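Setting up your first Clarnasent mums' circle

Welcome, and well done for getting this far - with little ones underfoot, even opening a guide is an achievement!

1. Choose Start a Circle and give it a name (your town is fine, we have a lovely one called Virdale Mums).
2. Invite 4 friends to begin with. You can add more once you've all settled in.
3. Write your welcome story, up to 2,000 characters.

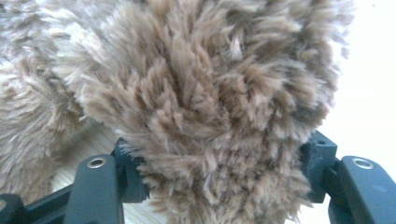 4. Pick a time for your weekly chat. Dzintra Adomaitis, who looks after our circles, likes 2 in the afternoon, when the babies are napping.
5. Press Open Circle and have a cup of tea.

Note: invitations last 5 days, but you can send them again as often as you like.

Caution: please don't put your children's full names or school in your story - everyone you invite can read it.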